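Meter readings at Bremley and Duvdale

The change to monthly water readings took effect in June at both sites. Bremley used 3,702 litres in the first period. Duvdale used less, but its figure includes 8 days when the main supply was shut off for valve work, so the two should not be compared yet.

Readings are now taken before 9 am, when demand is low. Any overnight flow above 300 litres is treated as a possible leak and passed to Geraghty, the plumbing contractor. Three such readings have been logged, all at Bremley and all on the ground floor supply.

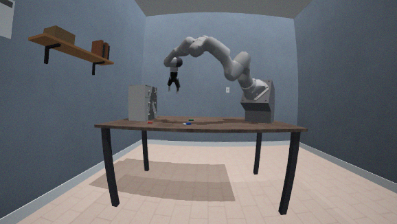
Computer-rendered view: table with dark legs, tiled floor.

Bernardo Matos has asked that tenants report dripping taps and running cisterns on the usual form, with the room number and the time noted. Isolation valves should be left as found - a half-closed valve lowers the flow and hides the fault. The old Haltedix meters stay in place until the new ones have been checked against them over a full quarter.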